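Barbara spread the Sisell catalogue over her knees and read the prices out again, slowly, as if they might come down if she was kind to them. One gripper was $1,244, and the better one, in the colour she favoured, was $1,904.
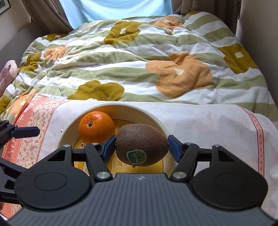 Lena wanted to know whether that counted the spare finger pads, and who'd be paying the freight from Drendine.

Well, it didn't, and Barbara pencilled in another $50, dear thing that she was, and then a bit more for luck.
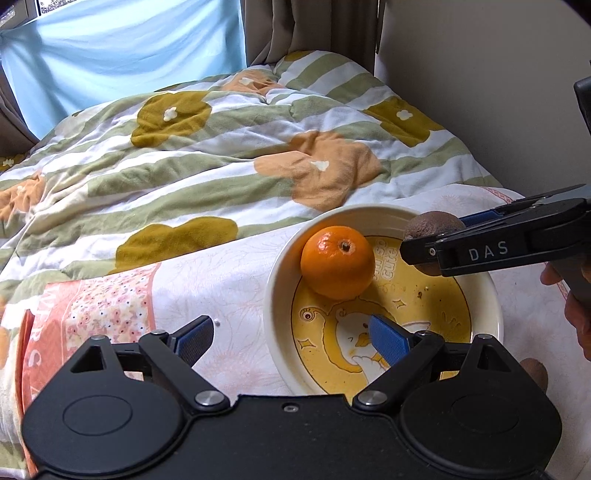 She'd leave the second arm until July, she decided, and put the kettle on.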